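Judge orders Clutgate police to explain missing evidence book

A judge in Clutgate has ordered the head of the town's police evidence room to come to court in person and explain why a register needed in a theft trial was not produced, although the court had asked for it two times.

The order was given on Wednesday morning in the case of Zbigniew Michalski, a former night supervisor at the Cindeck warehouse on Pearce Road. He is accused of taking goods from the warehouse over a period of several months. He denies all the charges.

Judge Olga Marín said the court could not continue to hear witnesses about the seized goods while the book that records their movement was absent. She told the prosecutor that a letter from the police, which said that the register was "being located," was not a sufficient answer.

"I asked for a book and I received a letter about a book," the judge said. "The officer who is responsible for it will stand here and tell me where it is."

According to the charge sheet, 253 cartons of packaged food left the warehouse without proper papers. The police say they later recovered 149 of them from a rented garage in the Trastovik district. The defense does not accept this number. It says that the cartons were counted only once, at night, and that no representative of the company or of the accused was present.

Defense lawyer Shuk-fan Chu told the court that her client had asked to see the register in his first week of detention. She said each carton should have a line in the book, with the time it was received and the signature of the person who received it. Without these lines, she argued, the prosecution cannot show that the goods now kept by the police are the same goods that were taken from the garage.

Prosecutor Chak-lun Ng opposed this view. He said that the labels on the cartons carry batch numbers, and that these can be compared with the company's own delivery records. He asked the court to allow the trial to go on and to receive the register at a later stage. The judge refused the request.

The only witness heard on Wednesday was Pei-shan Chow, who keeps the stock accounts at Cindeck. She said she noticed the first difference in the accounts in July, when a delivery sheet with the number 2548 was missing from the file. She reported it to her manager the same afternoon. Under questioning by the defense, she agreed that four other employees had a key to the office where the sheets were kept, and that the lock was not changed after the report.

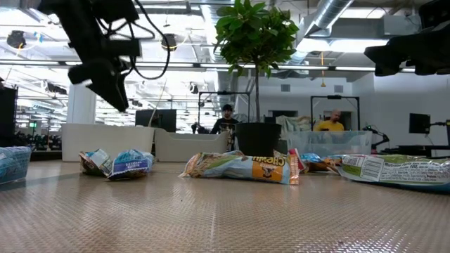

Ms. Chow also said that the company did not have a written rule at that time about who could sign for goods at night. Such a rule was introduced later. She could not say if Mr. Michalski had ever been told in writing that he was not permitted to release goods by himself.

The defense then asked for bail for the second time. Ms. Chu said the delay was caused by the police and her client should not pay for it with more days in detention. He has a fixed address in the town, she added, and he is ready to give his passport to the court.

Mr. Ng said he would not oppose bail if the accused stayed away from the warehouse and did not contact the witnesses. Judge Marín granted bail on these conditions and also ordered him to report to the Clutgate police station once a week.

The police did not comment on the order after the hearing. A clerk of the court said the summons would be delivered to the station before the end of the day.

The trial will continue next week at 9:30 a.m., when the evidence room officer is expected to appear with the register.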